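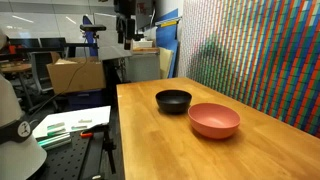
I have wanted to get to the Callham pottery open day for years, and this July I finally did it! The drive is longer than it looks on the map (a lot of it is behind hay trucks), so by the time I pulled in it was already past ten and the good parking was gone. I didn't care. There was coffee, there was a plate of lemon bars, and there were pots everywhere you looked. I'm a bowl person, always have been, and I can stand in front of a dusty pink one and a smaller matte black one on a long wooden table for far longer than is polite, trying to decide which I'd rather eat soup out of. Pink, in the end. I think. Ask me again in winter.

So, the tour. They take you through in groups and ours went to the clay room first, which smells like a creek bank and is wonderfully cool. The clay comes in from Minhas in 40-pound bags, and the woman showing us around let everybody squeeze a lump of it. She told us they used to dig their own from the field out back, but it had so many little bits of lime in it that the glaze would pop off months later. Imagine that happening in your kitchen cabinet!

Then the wheels. Five of them in a row, and you could have a go at one if you put your name on the sheet. Of course I did. I took a class once, a long time ago, and I was sure my hands would remember. My hands did not remember. I made a sort of ashtray that leaned, then it was a plate, then it was on my shoes. The kid after me, maybe nine years old, pulled up a perfectly nice little cup on her first try and her dad looked so proud I almost cried.

The kiln shed was my favorite part. The big Narkier kiln was in the middle of cooling down, so we couldn't see inside, but they had the log book out and you could flip through it. I love a log book. Pages and pages of temperatures in pencil, with notes like "wind got up" and "shelf 3 too close, move it." It holds roughly 200 pieces when it's packed well, and packing it takes most of a day, sometimes more if there are big platters going in.

Glazing was crowded and I got stuck at the back, so all I can tell you is that the buckets look nothing like the finished colors. A gray sludge turns into blue. A pinkish one turns green. I asked how they keep them straight and the answer was labels, and a lot of yelling.

Lunch was from the Wokico truck out front, noodles with peanut sauce, and the line was awful but it moved. Get the extra chili.

The seconds sale starts at 3 and people are serious about it, so be in the yard early if you want mixing bowls. I came home with two mugs and a butter dish with no lid. The lid may turn up, they said, and they took my phone number. I'm going back in the fall for the firing weekend anyway, and I'm bringing shoes I don't like.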